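Chapter 2
The Loaded Brush

By the time you finished Chapter 1 you had ground ink, wrecked a few sheets of paper, and learned how to sit. Good! Now comes the part I have been itching to get to. In this chapter we put color on the brush and let it do things that a pencil, a marker, or a flat bristle brush from the hardware store could never dream of.

A large calligraphy brush is a little reservoir. Water and pigment climb up into the belly of the hair, and how hard you press decides how much comes back out. Press with the tip and you get a line like a thread. Lay the whole side down and you get a leaf, or a wing, or half a persimmon, in one go. Students are always surprised by how much of a painting can come out of a single loading (I still am, on a good day).

My own teacher, Wiroj Kongkaew, kept us on one color for the whole month of November. We complained, of course. But orange on white paper turns out to be a wonderful thing to study, and by the end of it we could tell a wet stroke from a thirsty one at arm's length. When the brush starts to run dry, the hairs split and the paper shows through in streaks. Painters call this dry brush, and it is worth chasing on purpose: bark, feathers, fur, and old rope all live in those streaks.

Before you begin, set up your table:

A board under the paper, to protect the table
Your pigment in a shallow dish, close enough that you don't drip on the way over
One large brush and two smaller ones
A rack, or at least somewhere to hang brushes with the hair pointing down
Scrap paper, and plenty of it

Don't worry if your board picks up stains. Mine looks like a map of somewhere.

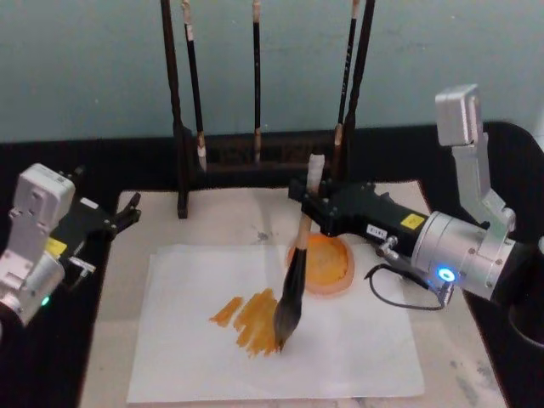 Figure 2.1. Short orange-yellow strokes with a dry-brush texture. The dish sits just beyond the upper edge of the paper.
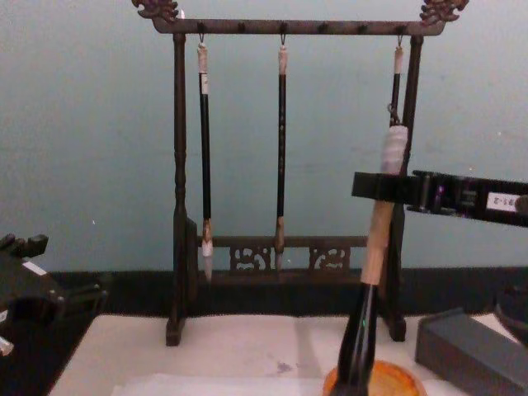

Figure 2.2. A carved rack with brushes hanging tip down.

We'll take the strokes in order of difficulty, starting with the dot. Yes, the dot! It has an entrance, a press, and an exit, just like every longer stroke in this book, and Section 2.1 gives you 56 of them to paint on one sheet. Section 2.2 moves on to the side stroke, and Section 2.3 lets the brush run dry. Mamta Kashyap, who tested these exercises with her evening class in Lundthorpe, suggests hanging each finished sheet on the wall before starting the next, so you can look back at it from across the room. Do try it. Then fill your water jar, load your brush, and turn to the first exercise.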